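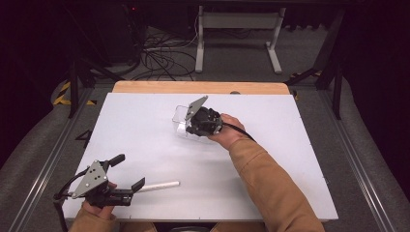
Why were 28 episodes removed from the Cletia handheld gripper set?

The trigger encoder on the left gripper dropped out during closing, so the recorded jaw width stayed at its last value while the jaws kept moving. A policy trained on those episodes learns to lift before it has a grip.

Cletia data card, revision of 22 August 2018
Maintainer: Polyxeni Zervas, Zokarance

Fault
Loan Hồ found the dropout while replaying station 4 recordings on the arm. The replay stopped on a force limit with the jaws half open. No one was hurt and the arm was not damaged. The fault was traced to a worn connector at the gripper end of the cable. Flexing the cable near the forearm reproduced it on the bench.

Affected files
Left gripper, station 4 only. Right gripper channels passed the same check. Video and pose streams are intact, but they are withheld with the rest of the episode.

Check
check_width.py flags any episode where the width value is frozen for more than 16 samples while the trigger is in motion. Log rate is 60 Hz. It does not catch shorter gaps.

Open items
Strain relief on the left cable: Khang Âu, due October.
Shorter gaps: see issue list. Do not replay station 4 files above reduced speed until closed.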